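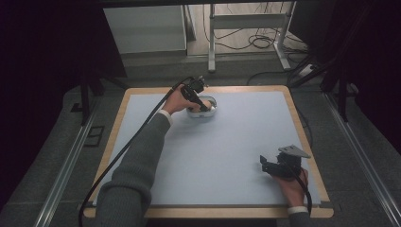 Can the Sesdale tabletop be left outside all winter?
Under a cover, with the legs folded, it does fine on a porch or in a carport. Out in open rain and snow we'd bring it in, because end grain drinks water no matter how well you oil it.

Sesdale Folding Garden Table

We've been selling this table since the days when the whole catalog fit on one sheet of paper, and I still get excited when a new batch comes in. It is a plain thing! Four legs, two folding braces, a slatted ash top, and a carrying strap underneath that most people don't find until the second summer. But it stands level on a lawn that isn't, it folds flat enough to slide behind a sofa, and it has fed more cookouts than I could ever list.

Dušan Skála drew the original for his own allotment, where the ground slopes toward the creek and every table he owned ended up leaning. His fix was a threaded foot on each leg. You turn it by hand, even with gloves on, and there's enough travel to take care of a pretty bad slope. We haven't changed that foot once. The braces we have changed (twice), and the present ones lock with a click you can hear from across the yard.

What you get
Top: slatted ash, oiled, with rounded corners
Legs: ash, with threaded steel feet
Braces: powder-coated steel, dark green or black
Strap: cotton webbing, replaceable
Seats: four comfortably, six if they like each other
Item number: Sesdale 707
Small side table to match: Sesdale 395

The top comes with two coats of oil already on it. Give it a third before the first big party and let it sit overnight. Any hardwood oil will do; we use the Lunditz one in the workshop because it doesn't smell much and it dries by breakfast. Spilled red wine wipes off if you catch it within the hour. If you don't, a little fine sandpaper along the grain and a dab of oil will bring it back, and after a few years those patches blend in anyway.

Setting it up

Lay it top-down on the grass, swing out the legs, and push each brace until it clicks. Then flip it over (easier with two people, fine with one) and adjust the feet. Umesh Uniyal at our Drotulholm store sets a glass of water in the middle and watches the water line. I just lean on the corners and see what rocks.

To fold it, press both brace tabs at once. New tables are stiff here. They loosen up by the third or fourth time, and a drop of oil at the pivot helps.

Notes from people who own one

"Ours has gone to the lake every summer and the only thing I've replaced is the strap. My brother-in-law keeps trying to borrow it for good." Tarun Upadhyay

"Bought the big one, then went back for the small one for the grill tools. I wish the green were a shade darker, but that's me being picky." Harsh Prajapati

"Feet are great. Strap could be longer if you're tall." Brijesh Joshi

Brijesh is right about the strap, and the new batch has a longer one. If you have an older table, ask at the counter and we'll find you one in the drawer.

Spares

Feet, brace tabs, straps and single slats are all kept in stock. The slats are held with screws from below, so you can swap one with an ordinary screwdriver. Please tell us whether your table was bought before or after the brace change; the older tabs are a bit narrower and the two kinds don't mix. If you aren't sure, look for a small round stamp on the inside of the brace. Stamp means new style.

The next delivery is due in September. Green usually goes first.

Page updated 3 March 2018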